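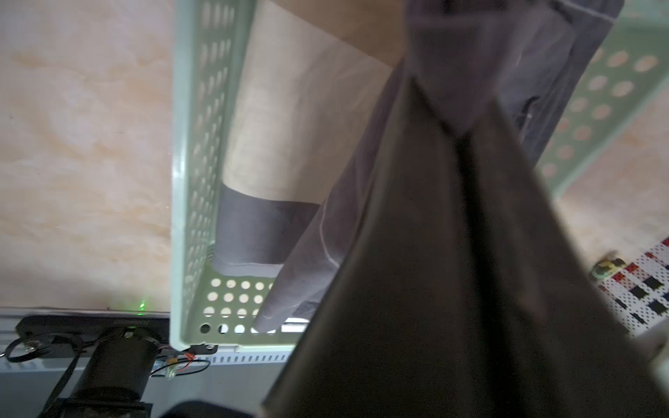

Levurley Bench Arm – demo days at our Berkorby workshop

14 comments | 117 shares

I've been running these demos since January and I still look forward to them! If you're thinking about a Levurley for your own bench, come and spend a morning with one first (you can read a spec sheet on the train home).

We start at 10 with tea, then go straight into the laundry job, which is the one everybody asks for. Clothes are horrible things for a robot to pick up. They slump, they fold over each other, and a sleeve never lies the same way twice, so it's a fair test of the two-finger gripper and the small camera at the wrist. I like to let visitors muddle the clothes up themselves – people get quite competitive about it. It does miss sometimes, and when it does we leave it to have another go.

After that you can drive the arm yourself. Most people have the hang of it in 20 minutes, and children tend to be quicker. Bring something soft from home if you like, a scarf or an old jumper, but please nothing with loose beads (we've learned!).

The arm comes with the gripper, wrist camera and Gitska control software. Spare fingers are sold in packs of 2. The bench rail is from Echeverri and is priced separately, and a deposit of 400 holds an arm for you until the next batch is ready.

Places are free but the room is small, so do book. Parking is round the back, past the tyre place.

Share | Save | 14 comments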